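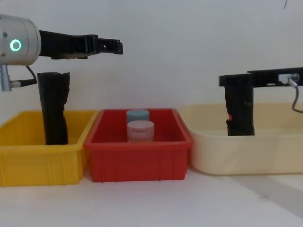 통 색깔은 꼭 설명서에 나온 대로 맞춰야 하나요?

집에 있는 통을 쓰셔도 괜찮습니다. 색이 서로 뚜렷하게 다르고, 나란히 놓았을 때 식구들이 헷갈리지 않으면 충분해요.

4. 탁상용 분류 통 놓기와 나누어 담기

앞 장까지 따라오셨다면 서랍과 선반에서 꺼낸 물건들이 한곳에 모여 있을 겁니다. 보고 있으면 한숨부터 나오는 분도 계시겠지만, 이 장에서 하는 일은 생각보다 단순합니다. 상 위에 통을 나란히 세워 두고 물건을 하나씩 집어 제자리를 찾아 주는 일이에요. 차를 한 잔 내려 옆에 두고 천천히 하셔도 좋습니다(다만 찻잔은 통에서 팔 하나만큼 떨어뜨려 두세요).

스타브스카(Stavska) 정리 통은 노랑, 빨강, 크림색 세 가지를 한 벌로 씁니다. 노랑과 빨강은 네모난 통이고 앞면에 세로 골이 나 있습니다. 크림색은 더 크고 얕으며 모서리가 둥글어서 손을 넣어 휘젓기가 편합니다. 셋 다 플라스틱이라 가볍고, 한 손으로도 옮길 수 있습니다.

4.1 자리 잡기

1) 상판을 마른 천으로 한 번 닦아 주세요. 흰 상판을 쓰신다면 작은 물건이 떨어져도 눈에 잘 띄어 한결 수월합니다.

2) 노란 통을 왼쪽에, 빨간 통을 가운데에, 크림색 통을 오른쪽에 놓습니다. 왼손잡이이신 분은 순서를 거꾸로 하셔도 됩니다. 저희 집도 한동안 거꾸로 놓고 썼는데 불편한 줄 몰랐어요.

3) 노란 통과 빨간 통은 바짝 붙여 놓으세요. 테두리가 살짝 맞닿거나 겹쳐도 상관없습니다. 틈이 벌어져 있으면 얇은 영수증이나 머리끈 같은 것이 꼭 그 사이로 빠집니다.

4) 통의 앞면이 상판 가장자리 밖으로 나오지 않았는지 손바닥으로 쓸어 확인합니다.

참고: 통을 바닥에 놓고 쓰는 분도 많으신데, 허리를 자꾸 굽히게 되어 오래 하기 어렵습니다. 식탁이든 책상이든 서서 팔꿈치가 편하게 굽는 높이를 골라 주세요.

4.2 노란 통: 키가 큰 것, 세워 둘 것

노란 통에는 눕히면 자리를 많이 차지하는 물건을 세워서 넣습니다. 천으로 감싼 물건, 길쭉한 파우치, 접이식 우산, 돌돌 만 행주 같은 것들이 여기에 들어가요. 통 높이보다 훌쩍 올라와도 괜찮습니다. 오히려 위로 솟아 있어야 나중에 손이 바로 가고, 무엇이 들었는지 멀리서도 알아볼 수 있지요.

1) 가장 키가 큰 물건부터 넣되, 통의 벽에 기대지 않고도 서는지 먼저 봅니다.

2) 혼자 서지 못하는 물건은 벽 쪽으로 붙이고, 그 옆에 납작한 것을 끼워 받쳐 줍니다.

3) 무거운 쪽이 아래로 가게 합니다. 겉을 천으로 감싼 물건은 어느 쪽이 무거운지 눈으로 알기 어려우니 한번 들어 보세요.

주의: 키 큰 물건을 한쪽으로만 몰아 넣으면 통이 기울 수 있습니다. 넣고 나서 통의 윗부분을 손끝으로 가볍게 밀어 보시고, 흔들리면 가운데로 옮겨 주세요.

4.3 빨간 통: 뚜껑 있는 병과 단지

빨간 통은 둥근 병과 단지의 자리입니다. 크림, 연고, 조미료, 단추를 모아 둔 병처럼 뚜껑이 달린 것이라면 무엇이든 우선 이쪽으로 보내세요. 먹는 것과 바르는 것은 다음 장에서 다시 나누니 지금은 너무 고민하지 않으셔도 됩니다.

1) 뚜껑을 한 번씩 돌려 단단히 잠급니다. 제대로 잠근 줄 알았는데 헛도는 뚜껑이 꽤 많습니다.

2) 병을 똑바로 세워 앞뒤로 나란히 놓습니다. 하늘색 병 앞에 분홍색 병을 두는 식으로 색이 다른 것끼리 앞뒤를 맞추면, 앞의 병에 조금 가려져도 뒤에 무엇이 있는지 금방 알 수 있습니다.

3) 글씨가 있는 쪽이 앞을 보게 돌려 줍니다. 오래되어 글씨가 흐려진 병에는 이르나우(Irnau) 스티커를 한 장 붙이고 내용물을 적어 두세요.

4) 병 윗부분이 통의 앞벽 위로 보이는지 확인합니다. 완전히 파묻히는 작은 병은 바닥에 접은 수건을 깔아 높여 주시면 됩니다.

주의: 유리병끼리는 맞닿지 않게 해 주세요. 부득이하게 붙여야 한다면 사이에 얇은 천을 한 겹 끼웁니다. 병을 두 층으로 쌓는 것은 권하지 않습니다.

4.4 크림색 통: 아직 정하지 못한 것

어느 집이나 어디에 두어야 할지 도무지 알 수 없는 물건이 있습니다. 짝 없는 열쇠, 어디서 빠졌는지 모를 나사, 언젠가 쓸 것 같은 리본. 이런 것은 오래 들고 고민하지 마시고 크림색 통에 넣으세요. 얕고 넓어서 나중에 펼쳐 보기가 좋습니다.

1) 물건을 던져 넣지 말고 손을 바닥 가까이까지 내려 놓아 줍니다.

2) 바닥이 다 덮이면 잠시 멈추고 통을 한 번 훑어봅니다. 그사이 자리가 떠오른 물건은 노란 통이나 빨간 통으로 옮깁니다.

3) 끝까지 남은 물건은 보르홀름(Vorovholm) 보관함에 옮겨 담고, 뚜껑 안쪽에 넣은 달을 적어 둡니다. 2월에 넣은 것을 여름이 되도록 한 번도 찾지 않았다면 보내 주어도 괜찮은 물건일 가능성이 높아요.

참고: 바늘, 칼날, 건전지는 크림색 통에 넣지 마세요. 손으로 뒤적이는 통이니 날카로운 것은 따로 담아 두셔야 합니다. 건전지는 부록 11쪽의 분리 배출 안내를 먼저 읽어 주세요.

4.5 마무리

통이 다 차지 않았더라도 한 번에 너무 오래 하지는 마세요. 지치면 전부 크림색 통으로 들어가기 시작하는데, 그때가 쉴 때입니다. 쉬는 동안에는 통을 그대로 두셔도 되지만 어린아이나 고양이가 있는 집이라면 빨간 통만큼은 높은 곳으로 올려 주세요.

다시 시작하실 때는 노란 통에 선 물건들이 기울지 않았는지부터 보시고, 4.2의 순서로 돌아가시면 됩니다. 통이 더러워졌을 때에는 미지근한 물에 중성세제를 조금 풀어 닦고, 세로 골 사이는 부드러운 솔로 문질러 주세요. 햇볕에 오래 말리면 색이 바랄 수 있으니 그늘에서 말리시기 바랍니다.

통을 포개어 보관할 때는 네모난 통끼리만 포개고 크림색 통은 따로 둡니다. 물기가 남은 채로 포개면 잘 빠지지 않는데, 그럴 때 억지로 당기지 마시고 위쪽 통의 테두리를 좌우로 조금씩 흔들어 가며 빼 주세요.

최종 수정일: 2021년 4월 12일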